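### 4.2 Small parts and where they go

Small gears were the least cooperative category in the Purkitz sorting study. Of the 3477 parts logged by Ljungberg and Sharifi, gears took the longest to assign to a bin, mostly while participants argued with themselves over whether two of them were the same size. White parts on a dark gray surface (Figure 3) are easy enough to see. Seeing them did little for anyone's decisions.

Our four bin labels did not help. "Rings and curves" attracted anything with a hole in it, gears included, and one participant filed a gear there on the grounds that it was "basically a ring with opinions." We kept the label, having already printed it.

Hellström's earlier scheme sorted by outline alone and avoided this problem, at the cost of a category called "other" that eventually held most of the parts. We return to it in Section 5.

**Figure 3.** A small white gear on the dark gray surface, with part of a larger curved white object at upper left. 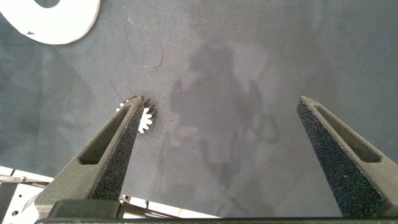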